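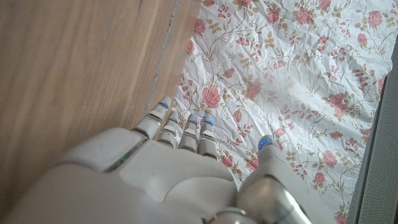
Chapter 7. Faults That Leave the Indicators On

A hand can lose grip force without reporting an error. In the Marno case, the controller logged 327 closing commands, and in 185 of them the thumb stopped short of its target. Blue lights at the thumb and fingertips, like those on the hand over the floral sheet, show a powered state only — they carry no force data. Afolabi traced the fault to a current limit left at its test value.

With two arms over one table, a stalled hand is also a collision hazard. Cables looping up from the wrists must be counted in the swept volume.
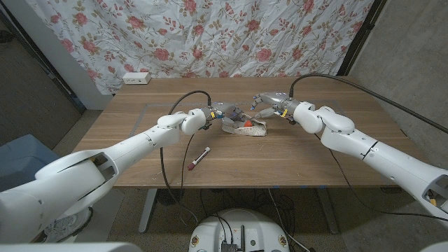 7.1 Stall Detection

A stall is declared when position error persists for 200 milliseconds.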